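Fruit on the table

I have moved the fruit out of the kitchen. It used to live in a bowl by the kettle, where it got splashed, and Declan kept putting his post on top of it. Now it has a yellow plastic basket on the white table, in front of the wire mesh shelf I bought from Clastar. I still haven't decided what the shelf is for.

The basket has small handles and holes in the sides, so air gets round the fruit. I shop on Friday and it all goes in together - apples, bananas, whatever is cheap.
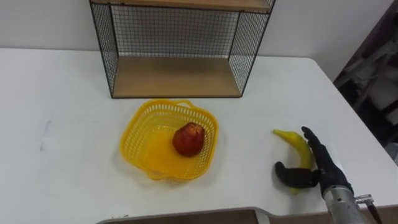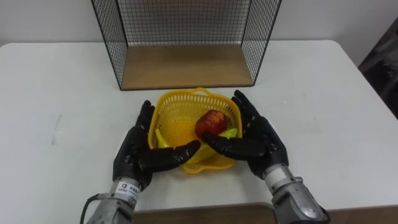 What goes on the shelf

Magnus says jars. I would like 500 g bags of oats and rice, but I think they'd look untidy against the mesh. Tea is the other option. I'll measure the boards first, and see if the tins from the old cupboard fit.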